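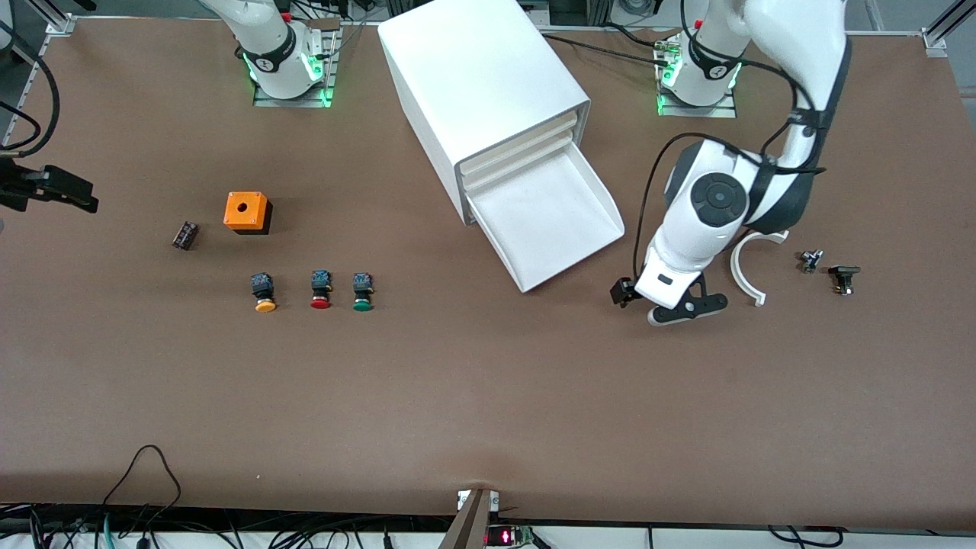
Poste 2, table de collecte. Bras droit écarté vers la gauche, seule la pince visible, bras gauche près du tiroir ouvert.

Contrôle de sécurité avant collecte de démonstrations
Site : Prustgate
Date : jeudi 7 septembre
Contrôle fait par : Catríona Mulcahy
Tâche : ranger les pièces électriques dans le tiroir (jeu Karabulut)

1. Embases des deux bras sur leurs plaques
Conforme. Voyants verts aux deux embases.

2. Câbles le long du bras gauche
Conforme. Vérifier les attaches à nouveau après 24 épisodes.

3. Câbles au bord avant de la table
À reprendre. Ils pendent en paquet à gauche et une boucle remonte sur le plateau. À fixer sous la table avant la reprise.

4. Arrêt d'urgence
Essayé bras à l'arrêt, puis en mouvement lent. Conforme. Ne pas confondre avec le bouton rouge posé sur la table, qui fait partie des pièces à ranger.

5. Position de départ des objets
Boutons jaune, rouge et vert alignés sous le boîtier orange. Tiroir du bas sorti et vide. Conforme à la fiche.

6. Pinces
Jeu mesuré à la pince gauche, dans la tolérance. Pince droite à revoir avec Damari, remarque déjà faite en juillet.

7. Enregistrement
437 épisodes validés pour cette tâche. Les essais interrompus restent dans le dossier, marqués « échec », sans être effacés.

Décision : collecte autorisée une fois le point 3 levé.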